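Equipment Planning Coordinator (part-time, 12-month contract)
Gultdale Automation Workshop
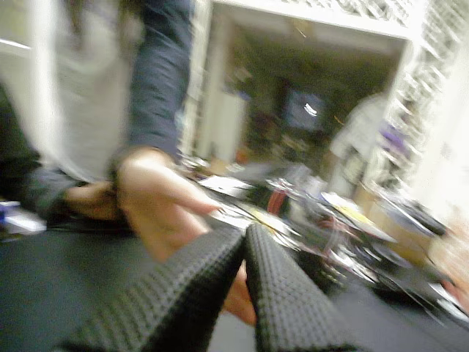 We have been buying robot parts for 7 years on the principle that whoever shouts first gets the purchase order. It has served us well, in that we now own plenty of things and can find several of them. We'd like to hire someone to take over the equipment budget before the next round of spending opens in September.

The job is three days a week. You would report to Senga Galbraith, who runs the workshop, and sit near Jhun Baluyot, who has been doing this work on top of his own and would like to stop.

What you'd be doing

Building a replacement schedule for grippers, finger pads, cables and the other bits that wear out the week after the budget closes.
Getting quotes, comparing them, and asking suppliers what "lead time" means to them personally.
Going through the stock register, which has 2,007 lines. Jintana Paisan believes a fair number of them are the same box of connectors. Bring patience and a label maker. (We have a label maker. It is in the register.)
Sitting down with each of our 4 project teams to work out what they need, as distinct from what they saw at a trade show.
Writing the case for replacing Kong, our oldest arm, or for keeping Kong another year. We have no fixed view. Kong's defenders do.

What we're after

You've managed an equipment or maintenance budget somewhere: a lab, a farm, a theatre, a hospital, we're not fussy. You can build a spreadsheet that other people can read. You don't need to program a robot, but you should be comfortable asking an engineer why one pad costs more than the whole hand it goes on, and then asking again.

Experience with the Jastis purchasing system would be handy. Fondness for it is not expected.

Pay and conditions

Level 4 on our scale, pro rata, plus super. Hours are flexible outside the monthly planning meeting, which is at 9 am and has biscuits. Some lifting, mostly cartons.

To apply

Send a résumé and one page on the worst purchase you were ever part of, and what you did next, to Shona Ritchie at the front office. Quote reference GW-17.

Posted 2026-06-20. Open until filled.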